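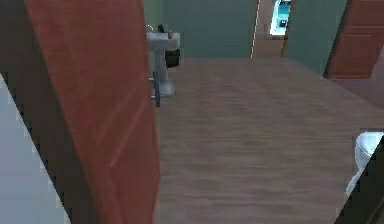 The bathroom door, and other things I have been putting off

I've been meaning to write about the move for months, and every time I sit down to do it I end up looking at paint charts instead. So I've given myself until the kettle's cold.

For anyone who's new: we left the flat in June and bought a narrow old house in Jurcombe, halfway up the hill that everybody warned us about. It has 14 steps up to the front door (I know this because I carried every single box up them, and the removal men only did the furniture) and a garden that slopes so much that the washing line is higher than my head at one end and level with my knees at the other. I love it. I'd like that on record before I start moaning.

What I wanted to talk about is living with somebody else's choices. When you rent you don't think about it much, you just sigh at the carpet and put a rug over it. But when you've bought the place, every odd thing becomes a question. Do I mind that? Will I still mind it at Christmas? Is it worth 159 pounds to stop minding it?

My first fortnight was all lists. I had one for every room and they were fierce! The back bedroom was going to be stripped, the cupboard under the stairs was going to have proper shelves, and the kitchen tiles (brown and cream, with a sort of wheat pattern) were coming off the wall the minute I could borrow a chisel. I rang a firm called Ververidis for a quote on the kitchen and a very patient woman talked me through it all, then emailed over a figure of 1,328 pounds just for taking the old one out and making good. I shut the laptop and went and had a long look at the wheat tiles, and d'you know, they've grown on me.

My friend Kwaku Baidoo came to stay in the middle of all this. He's moved house more often than anyone I know, and he read through my lists at the kitchen table with a biscuit in each hand. Then he asked me which of the jobs I'd noticed that morning, without looking at the paper. I could only come up with two. The draught in the hall, and the light switch in the back bedroom being on the outside of the room, so whoever goes past can plunge you into darkness.

So those are the two we did. The switch was a morning's work for an electrician and the draught was a brush strip and some swearing. I painted the hall while I was at it, in a colour called Limia, a greeny grey that looks like nothing at all on the chart and lovely by lamplight. Two coats, and I had to go back for another tin because I'd measured the stairs wrong.

Everything else has gone on a new list, which lives in a drawer. Doors are on there. I can't decide about doors. Half of me wants them all painted white and the other half thinks of the sanding and goes off to make toast. My mum says dark doors make a house feel settled and she's probably right, but she also has avocado taps, so.

The one big thing I did spend money on was the sofa, a secondhand Gralasora that cost 546 pounds including delivery and then wouldn't go round the bend in the hall. It had to come in through the front window with the sash taken out, and next door came to watch with a cup of tea. We've been on good terms with them ever since, and they've given us a rhubarb plant and a lot of opinions about bins.

I'll do a proper post about the garden when there's something in it apart from the rhubarb. If anyone's got a way of mowing a slope that doesn't involve tying a rope to the mower, please leave it in the comments, I'm getting a bit nervous out there.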